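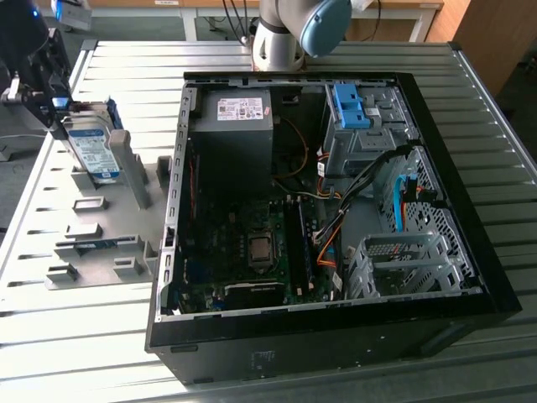 4. 机箱躺平以后：认位置、理线、装硬盘

读到这一节，您应该已经照着第3节把侧板取下来了。如果侧板还在机箱上，请先回去把第3节做完，那边讲了怎么断电、怎么按住开机键放掉余电，这几件事我们不想在这里重复得太潦草。侧板已经取下的朋友，先喝口水（水杯请放到另一张桌子上），再慢慢往下看。本节从认位置开始，到硬盘固定、线缆接好为止，第一次做的人请给自己留出一个宽裕的下午，做过几回的人会快得多。

本节适用于Farnico立式台式机，也适用于结构相近的旧机箱。Farnico前后有过几批，内部支架的颜色和卡扣的样子不完全一样，您手上那台若与文字有出入，以您手上那台为准，拿不准的时候翻到附录B对一下批次。

4.1 放置与照明

1. 让机箱侧躺在工作台上，敞开的一面朝上。台面要平，要稳，轻轻推一下机箱不会晃。我们用的是带棱纹的浅灰色金属台面，机箱放上去不太容易滑，缺点是小螺丝会顺着棱纹滚走，所以手边一定准备一只有盖的小盒子。

2. 黑色塑料前面板比后面的金属框架厚，有些机箱躺下来会因此一头高一头低。若您觉得不稳，在低的那一头垫一块折好的防静电垫，不要垫纸板或者泡沫。

3. 把治具托盘放在机箱旁边，与机箱之间留出一掌宽。托盘是灰色塑料的，上面有凸起的方柱和槽口，等一下要用来立住硬盘。托盘放左边还是右边，随您的惯用手，只是定下来以后整节都不要再换，换来换去最容易碰倒东西。

4. 灯光从侧上方照进来最好。正上方的灯会在处理器的金属表面上反光，看久了眼睛累，也看不清旁边那一圈小电容。

注意：裸露的金属边，尤其是冲了长方孔的侧边导轨，边缘可能很利。伸手进去之前看一眼自己手腕的位置，袖子卷好，手链和手表摘掉。

4.2 认一认里面的东西

先别急着动手。请把两只手放在膝盖上，用眼睛把机箱里面走一遍。这个习惯是Josefina Ojeda在Carow培训班上教给大家的，刚开始学员都觉得多余，可是后来接错线的情况确实少了，我们也就一直保留下来。

电源：灰色的金属盒子，贴着白色的规格标签，上面印有黑字和各种认证符号。标签可以看，可以抄，请不要撕。电源盒子本身任何时候都不要打开，断了电也不行。

主板：绿色的大板子。有一部分会被电源挡在暗处，光照不到，需要的时候用小手电，不要为了看清楚就把电源往外扳。

处理器插座：主板上那块方形的位置，处理器的金属面像小镜子一样会反光。散热器取下以后它是露着的，手指、螺丝刀、线头都不要碰上去。表面若有残留的导热膏，留到第6节再处理。

内存插槽：处理器旁边的黑色长条。本节用不到它，知道它在哪里，手不要撑在上面就好。

光驱架：灰色金属架，顶上有一个亮蓝色的塑料卡扣。蓝色的地方是可以用手操作的，不需要工具。

硬盘架：银色的，分成几层槽位，金属上打着蜂窝一样的小孔。本节的主角之一。

线缆：橙色的细线、成束的黑线、红线，还有一根浅蓝色的SATA数据线，松松地垂成一个弯。线看上去很多，其实每一根都有自己的去处，我们在4.3里一束一束地理。

说明：颜色只能帮您在同一台机器里找线，不能当作判断用途的依据。换过线的旧机器，数据线是红的、黑的、黄的都有。请以接头的形状和主板上印的字为准。

4.3 理线

5. 戴好防静电腕带，夹子夹在机箱没有喷漆的金属边上。夹在喷漆的地方等于没有夹。

6. 从硬盘架那一侧伸向主板的黑色线束，先顺着它看到头，认清接头插在哪里，再用两根手指把整束线轻轻拢到一边。只拢，不拔。拢的时候如果感觉到有拉力，停下来，多半是哪里还被扎带固定着。

7. 横在机箱中间的细线，请让它从大部件之间的空隙里走，不要压在硬盘架的边缘下面。细线外皮薄，被金属边压上一个月就可能破皮，我们七月份返修的一台Cabral就是这个毛病，时好时坏，查了两天才查到。

8. SATA数据线保持一个自然的弧度。不要折成直角，也不要为了好看把它和电源线紧紧捆在一起。弯得宽一点，将来换硬盘的时候您会感谢自己。

9. 白色的接头如果需要拔下来，先找到侧面的小卡舌，按住卡舌再捏着接头本体往外退。请千万不要拽线。退不动的时候左右稍微晃一晃，力气用在指尖上，手腕不要发力。

小提示：理完线以后，拿手机拍一张照片。照片存在电脑里没有用，因为您正在拆的可能就是那台电脑。

4.4 准备硬盘

10. 把硬盘立在治具托盘上，靠住高的那根灰色方柱，接口朝向您自己。立着放的好处是两侧的螺丝孔都露出来，标签也看得清楚，不用拿起来反复翻看。拿硬盘的时候捏两侧的金属边，不要捏电路板那一面。

11. 抄下标签上的型号和序列号，填到随附的登记卡上。登记卡背面可以写备注，比如硬盘原来在第几层，有没有异响，客户有没有交代要保留资料。Emiliano Figueroa负责我们的登记系统，他托我转告各位：字母O和数字0请写得有区别一些，他那边今年已经录入了1,126张卡，眼睛实在不太好使了。

12. 检查接口。金手指应该平整，没有发黑，没有缺口。若沾了灰，用软毛刷顺着一个方向刷，不要用嘴吹。

13. 若您的机型配有硬盘托架，把托架两侧稍稍撑开，让定位钉对准硬盘侧面的螺丝孔，再松手让它合拢。四个钉子都落进去了才算装好，落进三个的话，推进槽位时会歪。

警告：硬盘怕摔，也怕磕。从十厘米的高度落到金属台面上，外壳可能一点痕迹也没有，里面却已经受伤了。转移的时候让它贴着台面走，另一只手在下面护着。

4.5 装入硬盘架

14. 选好槽位。只装一块硬盘的话，我们建议选靠中间的一层，上下都有空隙，散热好一些。原来就有固定位置的，放回原位。

15. 放进去之前，再看一眼槽位里有没有线。线最喜欢在您转身拿硬盘的这几秒钟里滑回来。

16. 双手扶住硬盘，沿着导槽平推。前半段应该很顺，最后一小段会有一点阻力，然后能感觉到卡扣合上。如果一开始就觉得紧，请退出来重新对准，不要硬推。硬推进去的硬盘，拿出来的时候要麻烦得多。

17. 需要用螺丝固定的机型，四颗螺丝先各拧两三圈，全部就位以后再按对角顺序拧紧。拧到螺丝刀开始吃力就可以停了，硬盘侧面的螺纹很浅，滑了牙没有办法补救。

18. 接SATA数据线。接口是L形的，只有一个方向能插进去。对准以后平平地推到底。有金属弹片的接头会有轻轻一声响，没有弹片的就要靠手感，插完再用指尖按一次。

19. 接SATA电源线。它比数据线宽，同样是L形。电源线若显得太短，先检查是不是在4.3里被拢到了别的线下面，把它放出来一点再接，不要绷着接上。

20. 轻轻摇一摇硬盘，它应该和硬盘架一起动，自己不会晃。

4.6 合上侧板之前

请把下面几处看完再去拿侧板。腕带可以先不摘。

小盒子里的螺丝和登记卡上写的数目对得上。
光驱架顶上的蓝色卡扣处于锁住的位置。
没有线搭在处理器上，也没有线伸到侧板导轨的长方孔里。
托盘上没有遗漏的零件，硬盘托架的定位钉尤其容易留在槽口里。
散热器仍然取下的机器，不要通电，请接着做第6节。

最后一条我们想多啰嗦两句。有些朋友装好硬盘以后心里高兴，总想先开一下机看看认不认盘。处理器上没有散热器的时候，几秒钟温度就会上去，轻则自动关机，重则处理器受损。请忍一忍，第6节不长。

4.7 常见情况

硬盘推到一半推不动：多半是托架的定位钉没有完全落进孔里，少数时候是槽位里有线。退出来检查，不要用工具敲。

数据线插上后松松垮垮：换一根线试试。旧线的塑料头会变形，不值得为它费神，备件号是1,977，可以向Sitness配件台索取。

找不到空余的电源接头：顺着光驱那根电源线往回找，同一根线上常常还有一个接头，藏在光驱架后面。

机箱躺着的时候能不能测试：装好散热器以后可以，但风扇上方不要有松散的线，测试期间也不要移动机箱。

本节修订于2020年9月1日。侧板的安装见第7节，更换散热器与导热膏见第6节。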